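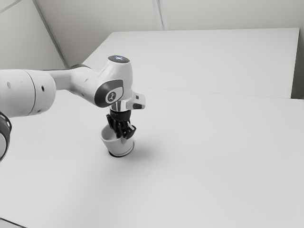
Reicht es als Sicherheitsnachweis, wenn ein Greifablauf in der Simulation ohne einen einzigen Fehler durchgelaufen ist?

Für den Nachweis reicht es nicht. Ein fehlerfreier Lauf sagt etwas über das Modell, über die Anlage sagt er nur so viel, wie das Modell von ihr enthält.

Sitzung 2: Der Fall Modstead
Handout zur Vorlesung Automatisierung und Fehleranalyse
Stand 12/15/21

Vorgeschichte
Die Firma Stameck hat für das Werk Modstead eine Zelle geliefert, in der ein Arm mit Zweifingergreifer offene Becher umsetzt. Geprüft wurde vorab ausschließlich in der Simulation: 2.936 Durchläufe, kein Abbruch, keine Kollision. Im Abnahmebericht steht dazu »Erfolgsquote 100 %«. Eine solche Zahl sollte Sie misstrauisch machen. Wer fast dreitausend Mal greift und kein einziges Mal danebenliegt, hat vermutlich die Bedingungen zu eng gewählt.

Im November kam es im Werk zu zwei Vorfällen.
Vorfall A: Der Greifer setzte zu tief an, ein Finger drückte auf den Becherboden, der Becher riss. Der Arm lief weiter.
Vorfall B: Der Becher blieb beim Öffnen am Finger hängen und fiel neben der Ablage zu Boden. Eine Mitarbeiterin griff nach, während die Zelle noch auf Automatik stand. Verletzt wurde niemand. Im Bericht heißt das »Bedienfehler«.

Was das Modell nicht enthielt
Yeshi Asfaw hat die Simulationsdateien nachträglich durchgesehen. Ihre Befunde in Kurzform:
Der Becher war als starrer Körper angelegt. Eine nachgebende Wand kam nicht vor, also auch kein Riss.
Die Reibung zwischen Finger und Becher war ein fester Wert, in allen Durchläufen derselbe. Woher er stammt, ist nicht dokumentiert.
Die Tischhöhe war exakt. In Modstead liegt die Platte an einer Ecke tiefer und wurde nach dem Aufbau unterlegt, ohne dass jemand die Koordinaten angepasst hätte.
Menschen gab es im Modell keine. Vorfall B konnte dort gar nicht auftreten.

Variiert wurde nur die Startposition des Bechers in der Ebene. Die hohe Zahl der Durchläufe ist damit weitgehend Dekoration: Man hat dieselbe Frage sehr oft gestellt.

Zur Kraftüberwachung
Der Hersteller Serkine verweist darauf, dass der Arm bei unerwartetem Widerstand anhält. Das stimmt, sofern die Schwelle passend gesetzt ist. In Modstead stand sie so hoch, dass ein reißender Becher darunter blieb. Nach Aussage des Integrators wollte man »unnötige Stopps« vermeiden. Notieren Sie sich diese Formulierung, sie taucht in Unfallberichten häufig auf.

Außerdem verwechselt der Bericht Kollisionserkennung und Personenschutz. Eine Abschaltung nach Kontakt setzt den Kontakt voraus. Ob die dabei auftretenden Kräfte zulässig sind, muss an der realen Zelle gemessen werden, mit dem realen Werkzeug am Flansch. Messprotokolle lagen nicht vor.

Gegenposition
Chia-jung Choi hat im Seminar eingewandt, ohne Simulation wären mehr Fehler erst im Werk aufgefallen, etwa Gelenkgrenzen oder ungünstige Anfahrwege. Dem ist zuzustimmen. Bahnplanung und Erreichbarkeit lassen sich so gut prüfen. Strittig ist allein, was danach im Bericht behauptet werden darf. Ekström, der Gutachter des Werks, hält auch das Wort »validiert« für unzulässig; ich würde es durchgehen lassen, wenn die Annahmen auf derselben Seite stehen.

Aufgaben bis zur nächsten Sitzung
1. Nennen Sie zu jedem der beiden Vorfälle eine Größe, die hätte variiert werden müssen, und einen begründeten Bereich dafür.
2. Formulieren Sie den Satz zur Erfolgsquote so um, dass er stimmt.
3. Der Bericht führt Vorfall B als Bedienfehler. Welche technische Maßnahme hätte den Zugriff bei laufender Automatik verhindert? Eine Schulung gilt nicht als Antwort.

Abgabe schriftlich, höchstens eine Seite. Der Abnahmebericht liegt im Kursordner, der Anhang mit den Reibwerten fehlt auch im Original.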